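Kapitel 2: Inbetriebnahme der Wasserüberwachung

Dieser Abschnitt beschreibt den Anschluss der Zentrale Prillow an das Heimnetz, das Anlernen der Bodensensoren und die Kopplung mit dem Absperrventil Mikholm. Die Montage des Ventils in der Trinkwasserleitung ist nicht Gegenstand dieser Anleitung und einem zugelassenen Fachbetrieb vorbehalten.

VORSICHT: Während der Einrichtung schließt das Ventil mehrmals selbsttätig. Wasch- und Spülmaschinen dürfen in dieser Zeit nicht in Betrieb sein.

2.1 Zentrale anschließen

1. Verbinden Sie die Zentrale über das beiliegende Netzwerkkabel mit dem Router.
2. Stecken Sie das Netzteil ein. Die Statusleuchte blinkt weiß.
3. Warten Sie, bis die Leuchte dauerhaft weiß leuchtet.
4. Öffnen Sie die App und wählen Sie »Gerät hinzufügen«.
5. Geben Sie den Gerätecode von der Unterseite der Zentrale ein. 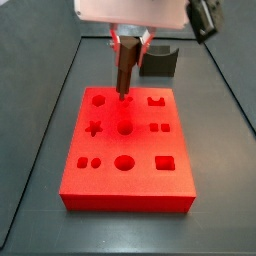

Abb. 1: Dunkelbrauner, länglicher Stift im Greifer über einem roten Schaumstoffblock

Hinweis: Erscheint in der App die Meldung 834, ist der Gerätecode bereits einem anderen Benutzerkonto zugeordnet. Der bisherige Inhaber muss die Zentrale zunächst in seinem Konto freigeben.

2.2 Sensoren vorbereiten und anlernen

1. Öffnen Sie das Batteriefach des Sensors und ziehen Sie den Isolierstreifen heraus.
2. Setzen Sie den Messfuß in den Sockel ein.
3. Wählen Sie in der App »Sensor anlernen« und drücken Sie innerhalb von 17 Sekunden die Taste am Sensor.
4. Vergeben Sie eine eindeutige Bezeichnung, zum Beispiel »Waschküche«.

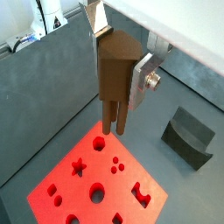

Der Messfuß trägt die Kontaktstifte, über die der Sensor stehendes Wasser erkennt. Er darf nicht verkantet in den Sockel gedrückt werden. Halten Sie ihn vor dem Einsetzen so, dass die drei Beine gerade nach unten weisen. Lässt sich der Messfuß nicht ohne Kraftaufwand einführen, nehmen Sie ihn heraus und richten Sie ihn neu aus. Verbogene Kontaktstifte dürfen nicht nachgebogen werden; in diesem Fall ist der Messfuß zu ersetzen (Bestellnummer 152).

2.3 Absperrventil koppeln

1. Schalten Sie den Stellantrieb am Ventil ein.
2. Wählen Sie in der App »Ventil koppeln«.
3. Bestätigen Sie die Testfahrt. Das Ventil schließt und öffnet einmal vollständig.

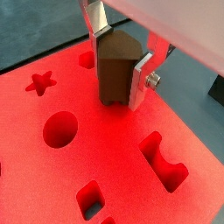
Bricht die Testfahrt vorzeitig ab, ist der Handhebel des Stellantriebs auf freie Beweglichkeit zu prüfen und der Vorgang zu wiederholen. Nach dem zweiten erfolglosen Versuch wenden Sie sich an den Fachbetrieb.

2.4 Fernzugriff und Berechtigungen

Der Fernzugriff ist im Auslieferungszustand deaktiviert. Nach der Aktivierung kann das Ventil auch außerhalb des Heimnetzes geschlossen werden. Das Öffnen aus der Ferne erfordert eine gesonderte Freigabe unter »Sicherheit«.

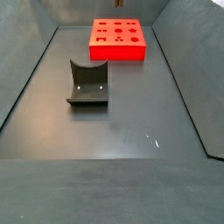
Weitere Personen erhalten den Zugang ausschließlich über eine Einladung des Hauptnutzers. Die Weitergabe des Hauptkennworts ist unzulässig. Bei einem Mieterwechsel ist die Zentrale auf Werkseinstellungen zurückzusetzen, siehe Kapitel 17.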